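Re: [frontloaders-and-fibre] felting wool blankets in the machine, or not?
Posted to the list 5/8/24

On the weekend, another list member wrote:
> I've got a pile of old wool blankets from the op shop and want to full
> them down for slippers and a couple of bags. Everyone says use a
> top loader. I've only got a front loader. Am I wasting my time? And
> does the colour run if you do the reds and creams together?

You're not wasting your time at all! I've been felting old blankets in a front loader for years and I've got slippers all over the house to prove it (and a dog bed, and a tea cosy that came out more like a helmet).
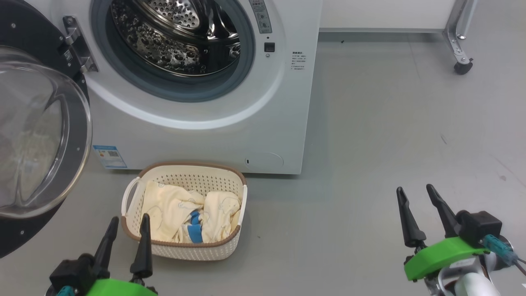
Reading time: 4 minutes

First thing is to check the label, if there still is one. Pure wool is what you're after. I bought a gorgeous one at the Graria markets last September, big mustard check, and it had enough nylon in it that it came out of a hot wash looking exactly as it went in. Lovely on the couch, useless for slippers.

Cut the binding off before you start. That satin edging doesn't shrink when the wool does, so you get a horrible frill all the way round and it's a pain to unpick once it's tight. Then cut the blanket into pieces. A double is too much for most front loaders once it's soaked, and anyway the bits in the middle never get any rubbing. I do mine in quarters, so 4 loads, and throw in an old pair of jeans for friction.
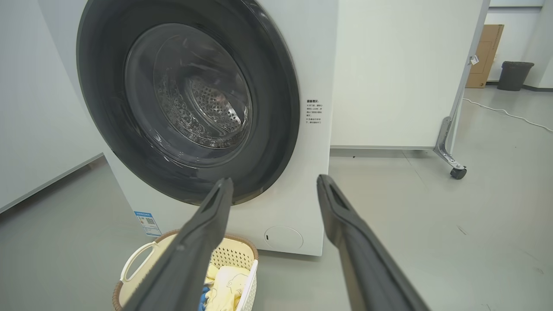

I used to use ordinary laundry powder but switched to Lalix soap flakes a while back and like them much better. Go easy, a spoonful is plenty. Too many suds and the wool just floats about on a cushion of froth and nothing happens. Hottest wash, longest cycle, and if it isn't thick enough, do it again. Mine usually want two goes.

As for your reds and creams, please don't! I have a whole stack of pink that was meant to be cream. Reds by themselves, navies by themselves, and if you're not sure, rub a damp white hanky on a corner first.

Clean the filter after every load. The fluff is unbelievable. I put each piece in a zip-up cushion cover these days and that catches most of it.

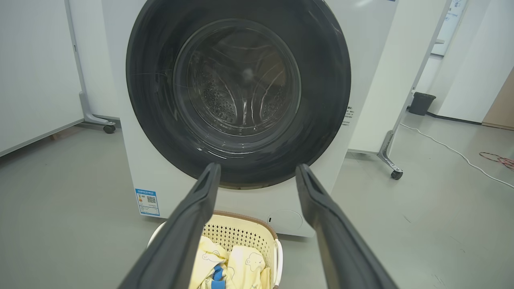 For drying, pull everything square while it's damp and lay it flat on towels. If you peg it on the line it'll stretch at the corners and you'll be cutting around the droopy bits later.

For the slipper soles I use the Olatunji pattern, the one with the separate heel piece, cut a size up. Two layers of blanket and a scrap of suede underneath. Distitley still had the suede offcuts when I was in there last, bottom shelf near the zips, but they were getting a bit picked over.

Would love to see what you make with the stripy one. Has anybody else on here tried dyeing the pieces after felting? I've got all that pink to use up.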